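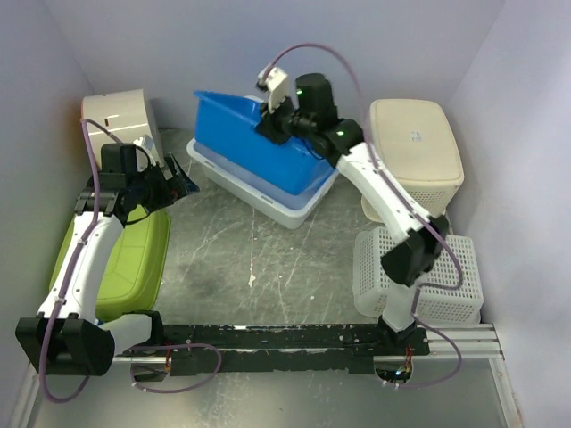

Lime tray and cream box on the left, wire basket over on the right

Storage and Sorting > Show us your set-up

wajid_a
Finally settled on my three containers and I'm so pleased with them I had to post! Cream box, lime green plastic tray, white wire-mesh basket. The tray was from the Nestutura clearance shelf in Flurnbridge and I love the colour, you can find it from the other side of the room. Plan is small bits in the tray, anything soft in the basket, and the box for whatever hasn't got a home yet. Any thoughts on the surface? It's got plenty of scratches and I keep wondering about a mat.

ZarmeenaK
Oh that green is brilliant. I had a mesh basket just like that for years and it was the best thing I owned for cloths and gloves, you can see what's in it without tipping it all out. Would swap the box for a second tray though. Boxes swallow things.

haris.g
Disagree on the box. You need one place where the odds and ends can go or they end up all over the floor of the thing. I empty mine every Wednesday and it's never been a problem.

ZarmeenaK
Every Wednesday! Mine got emptied when I moved house.

Shamim B
Leave the scratches alone, I like them. It looks like concrete that's had some use. I put a mat on mine in March and the trays wouldn't slide any more, they just caught on the edge and tipped. Took it up after 2 days.

wajid_a
Hadn't thought of the sliding, I do shove that tray about a lot. Are the white scuffs worth a go with anything or do they just come back?

Shamim B
Damp cloth and a drop of washing-up liquid, then a dry one. If they're marks sitting on top they'll lift. If they're proper scratches you're stuck with them. Try a corner first.

maham_hayat
My only worry would be the basket. Anything thin goes straight through mesh, I've lost so many pencils and lolly sticks that way. I cut a bit of card to fit the bottom of mine and it's been great, costs nothing and you can change it when it gets grubby.

haris.g
Card's a good shout. Felt's nicer if you've got an offcut.

maham_hayat
Felt collects fluff!! Card every time.

wajid_a
Card it is, I've got loads. Keeping the box too, sorry Zarmeena. Might get a second green tray if Nestutura still has any.

ZarmeenaK
Forgiven if you get the tray.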